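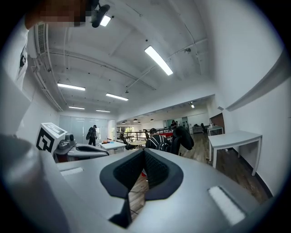 The Trollia paper claims a policy trained on hand-held gripper demonstrations, with no robot in the loop, can pick up household chores in any room you like. I've read it twice and I still don't buy the "any room" part. Look at the place where the work gets done: tube lights across a white ceiling, a wood floor, a marker cube riding on top of the second gripper. It's a bright, tidy office. Dalva Conceição's team recorded 1357 demonstrations and tested on 108 trials, and the paper never says how many of those trials happened under different lighting.

## What the markers buy you

Tracking is the quiet strength of this method. Black-and-white squares on a cube are easy for software to find, so hand motion comes out clean. Fine. But a cube gets hidden behind a bag or a sleeve, and the paper gives that one sentence. Power strips, plugs and loose cables are where I'd expect trouble.

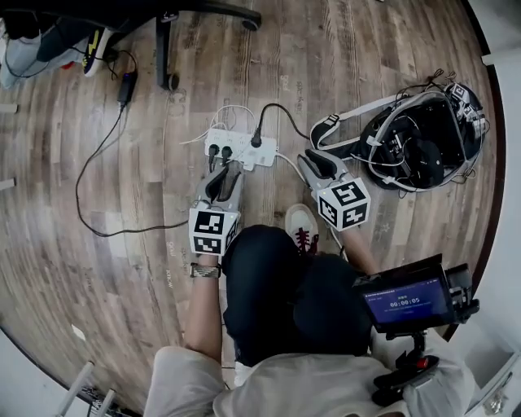
## What I'd want to see

Dougal Lindsay told me I'm asking too much of a first result. Maybe. I'd settle for failures sorted by cause, and a test in a kitchen with bad light. Until then, "any room" should read "rooms like ours."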